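Starting a chess club in a village hall, what do we need?

Posted in Clubs and Hobbies by Drokby

I want to start a small chess club in our village hall, one evening a week, beginning in February. The hall holds 40 people but I would be happy with a dozen. I have never run a club of any kind. What should I buy first, do we need clocks, and do we have to join anything? I have £200 to spend and the hall wants paying monthly.

Clasten
26 November 2024

You don't have to join anything to play friendly games. If you want rated games or league matches later, look into it then.

Spend most of the money on sets that all match. We bought ours second-hand from a club that was closing and paid £140 for the lot, boards included. Get boards with the letters and numbers printed round the edge, as beginners need them when they learn to write down their moves.

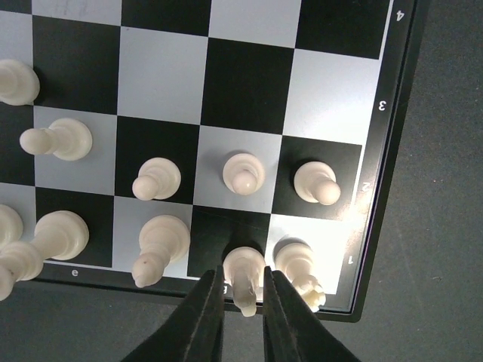
Clocks can wait. Almost everyone who comes to a new club wants a slow game and a chat, and you can borrow a couple if somebody asks. Ask the hall about the lighting too — ours was too dim at one end and we had to move the tables. Keep a bit back for tea and milk.

Flornotton

just advertise it on the village noticeboard and see who turns up, people bring their own sets. ours did

Orakzai

I would agree with most of what Clasten says, but sort out the hall booking before you buy anything. Check whether you can leave a box in the cupboard, and whether the hall's insurance covers you or you need your own.
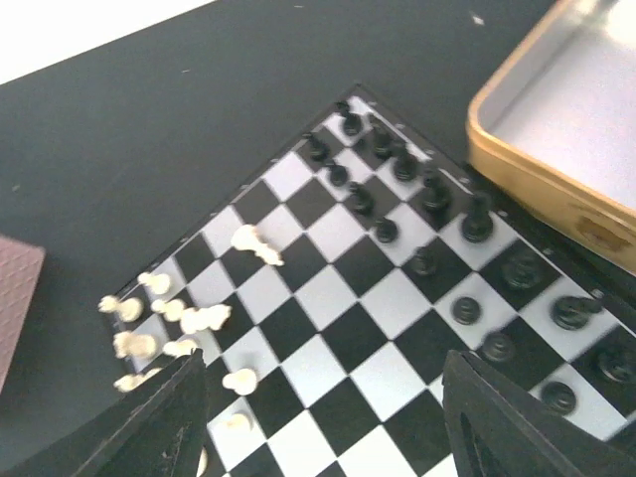

For the first few weeks, get there early and have the games ready before the doors open. New people are shy and will sit down at a board much sooner if they don't have to ask for one. Put out all sixteen black pieces and all the white ones, and check for gaps while you do it, as a missing pawn is easier to find before people arrive. Charge £2 a night and write down who has paid. If you get juniors, ask a parent to stay, and read up on safeguarding before you advertise to schools.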